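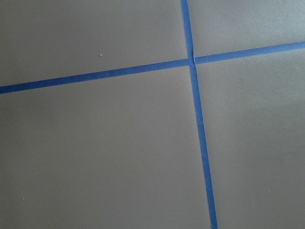 Blue tape on a grey top. Two strips will do.

Home | Kitchen | Workshop | Tips | Search

Marking out with painter's tape
2 min read | 7 comments | 30 shares

Pencil is fine until you have to get it off again. I once marked out a shelf for the kitchen in Nosville in soft pencil, and the shelf has since gone while the pencil remains. Tape peels off and takes its mistakes with it.

Press down one end, pull the roll well past where you want to finish, then lower the whole length in one go. Dabbing it down an inch at a time gives you a banana. Rub it flat with a thumbnail or an old bank card.

For holes in tile, stick the tape down first and draw on that. The drill bit is less inclined to go skating off towards the bath. Start slowly, hammer action off, whatever the man in the shop told you.

If you're painting up to it, seal the edge with a thin coat of the old colour and let it dry. Pull the tape back on itself at a low angle while the new paint is still a touch soft. Wait a week and you will be there with a craft knife and some new vocabulary.

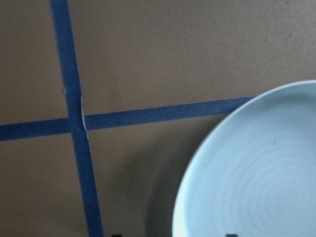
Crossed tape and a pale plate on a tan-brown surface.

In the kitchen, a strip on the worktop is handy for working out where the kettle, toaster and draining rack might live before you buy yet another rack. Leave it for a few days and see what annoys you. It also makes decent freezer labels, if you write on it before it goes on the tub. My freezer has 2 tubs marked "soup?" and I respect them both too much to look.

Don't leave tape on a sunny windowsill over the summer. White spirit shifts the gum from bare metal, cooking oil does for most other things, and neither does much for wallpaper.

Share | Print | 2,423 views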